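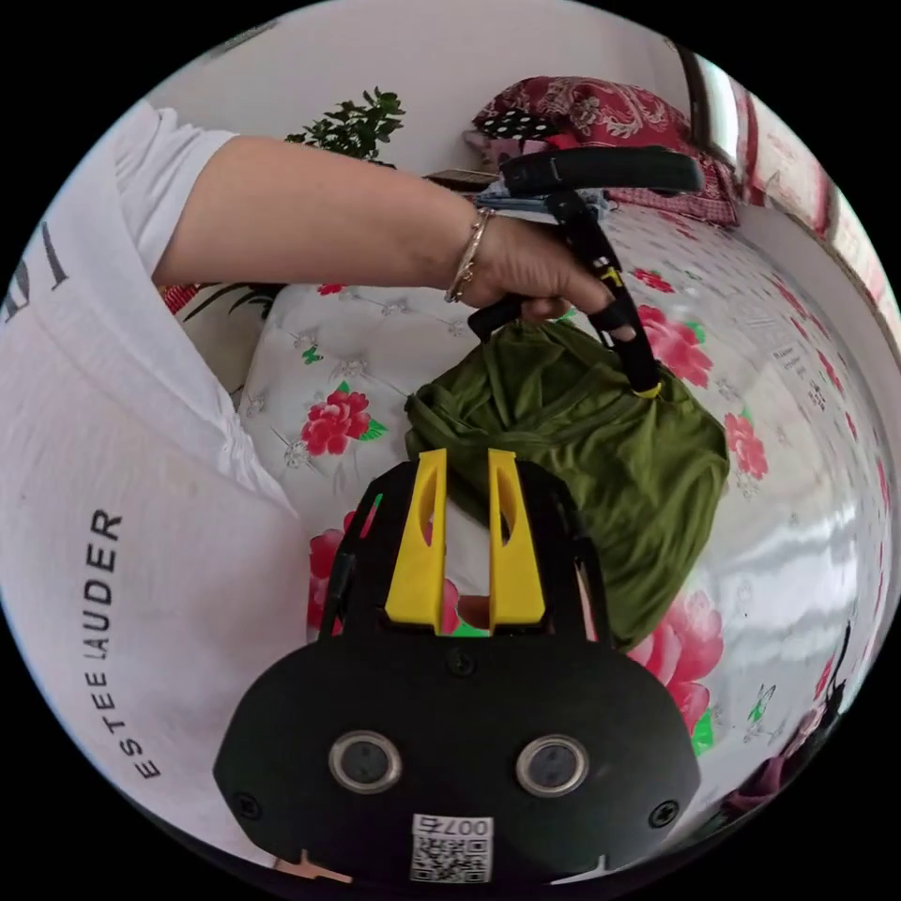

Notes from the Abreu open day, January. Typing these up fast before I forget the lot, will fix spelling later (probably won't).

Got there just after 10 am. Parking on the street only, and the side gate is the one you want, the front one sticks. Kinga Deák was on the door with a clipboard and stick-on name tags. Entry free, gold coin for the tea urn. I'd been told to expect 70 people over the day and it felt like most of them were in the hallway when I arrived.

For those who haven't been – Abreu is the old guesthouse Leonor Teixeira took over to run her household classes in. Laundry, mending, wardrobe sorting, a bit of ironing. Every room is still set up as a room. So you learn sheets on a bed and shirts at a wardrobe, no trestle tables. I liked that. My own course years back was all trestle tables and I came home and couldn't do a thing on a mattress.

Laundry first. Two front loaders, a trough, a Hirkix airer that winds up to the ceiling on a pulley. Want one. 27 rungs if you believe the brochure. Mared Gittins gave the talk on stains and went well over time, mostly on sunscreen and collars, which people had a lot of questions about. Take a pen. I didn't, and now all I've got is "cold water, not hot" and something about dish soap.

Then upstairs to the bedroom, which was the bit I'd come for. Folding and sorting on the bed. Nice light in there, window in a white wall, and a bedspread I'd have pinched if it fit in my bag. White with a quilted diamond pattern, big red flowers, little green butterflies. Clothes piled up one side, a clear bit in the middle to work on.
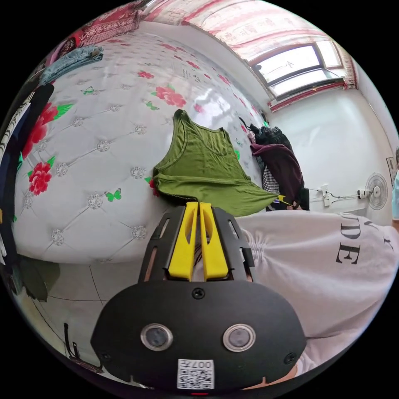 Photo: Abreu open day / bedroom session

The olive tank top is a good one to learn on, I reckon. Singlets are the worst thing in my drawers. No sleeves to tuck in, straps go everywhere, and if you fold it like a tee you get a lump at the neck. Leonor's way, as near as I got it down:

Lay it flat, straps up toward the pillows. Smooth from the middle out. Sides in to make a long strip. Straps folded down onto the body so there's nothing dangling. Then up from the hem in thirds, and stand it in the drawer on its edge.

Her other rule is sort before you fold. Darks in one heap, and no starting on it till the light things are put away. A woman near me said she folds as she pulls them off the line and Leonor just said "and how's that going". Fair enough.

Horácio Calado does the wardrobe half of the session. Hangers all facing one way, knits never hung, checks and stripes at one end so you can find them. He's a fast talker. I missed most of the part on trousers becuase I was trying to see the inside of the wardrobe doors, which have Platero hooks on them, the flat brass kind. Asked where to buy. He didn't know, they came with the house.

Lunch was soup and rolls in the kitchen, 40 minutes, then mending with Carolina Carrilho out the back. Hems and buttons. Slow and quiet after the morning, and the only session where I got a seat. Did a button. Did it again. She uses a Cestberg thread she swears by but any strong polyester will do, she says, if you wax it.

Didn't get to ironing. It clashed with mending and the queue was down the stairs anyway.

Bits and peices for next time: wear shoes that slip off, it's carpet upstairs. Upstairs sessions fill up early, put your name down when you walk in. Toilet is past the laundry, light switch outside the door. The handouts ran out before lunch, Kinga is emailing them to anyone who left an address.

Term classes start in February, evenings, 2 hours a go. I've put my name down for the bedroom one. Still waiting to hear on price.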